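Vincombe starts second round of hand-held gripper recordings

The automation firm is collecting tabletop demonstrations for a grasping model it plans to run on packing lines.

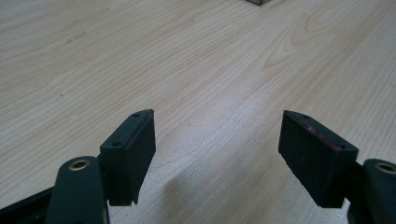

Two-finger tool, no arm

Vincombe began a second round of demonstration recording on Thursday at its Stiretti workshop. Operators carry out short handling tasks with a hand-held gripper, and a camera mounted on the tool records each attempt from just behind the fingers. The recordings will be used to train a model that predicts finger opening and tool motion from camera input.

The tool has two black finger pads, set facing each other, with a thin reddish strip along the inner edge of each. Operators are asked to begin every recording with the pads open and nothing between them, which gives the software a common starting state for aligning the finger signal with the video.

Each task is recorded 50 times before the objects are changed. Start positions are varied by hand between attempts, and the operator approaches from a different side after every 10 recordings. Attempts in which the object slips are kept and labeled separately – the first round discarded them, and the resulting model did not recover well from a poor grip.

Software and review

Synchronization and labeling are handled by Solex, which supplied the logging software for both rounds. A recording is rejected if the camera track is lost for more than two seconds or if the finger signal is incomplete. Rejected recordings are repeated in the same session, with the same object.

The packaging company De Smet has provided the task list, which covers eight operations. They include moving a carton to a marked position, turning a box onto its side and placing a small part in a tray. Soft bags are not part of this round. Vincombe said they would need a different pad facing and a separate set of labels.

Tests on a fixed arm are due to start in December, using the same pad geometry as the hand-held tool. The company has not decided whether the recordings will be released outside the project.

We use cookies to measure traffic and remember your settings. Accept all | Manage preferences

Contact | Terms of use | Copyright Automation Desk. All rights reserved. | Back to top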